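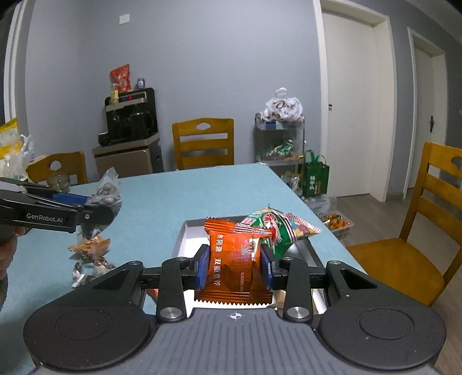
An orange snack packet and the tray on the snack table at Skollirow.

Skollirow opens its snack swap to the whole neighbourhood
December 2022

I'm Roksolana Vasylenko, I run Skollirow, and I'm thrilled to say our snack swap is open to everyone from this month (yes, you too, and bring your mum)!

It started in June with a tray on a table and a few of us trading packets over a cuppa. Now we have 141 people on the mailing list, and almost 80 of them have swapped something at least once. I can't walk through the door without somebody asking what's new in the tray, and I love it.

If you haven't been before, it's dead simple. Bring 2 sealed packets of something you like, pop them in the tray and take home 2 you've never tried. Sweet, salty, sour, whatever you fancy – the colour of the wrapper is as good a way to choose as any, and I've picked plenty of favourites that way. I have a real soft spot for the glossy orange packet with the white Chinese characters down the wrapper. Those little zigzag teeth along the end get me every time!

Nantana Pongsiri looks after the labels table. If you can't read a wrapper, take it to her before you open it, and please do this if you have an allergy. Anything we can't find ingredients for goes back to whoever brought it.

"I came for the biscuits and went home with seven things I couldn't pronounce," says Demyd Horobets, one of our regulars. "My kids have asked for all of them again."

Packets need to be unopened and in date. No homemade food, sorry, and nothing that has to live in the fridge. Entry is free, and the kettle's on from the minute we unlock.

Media enquiries: Emilian Cârstea, Skollirow. He's happy to organise interviews and a go at the tray.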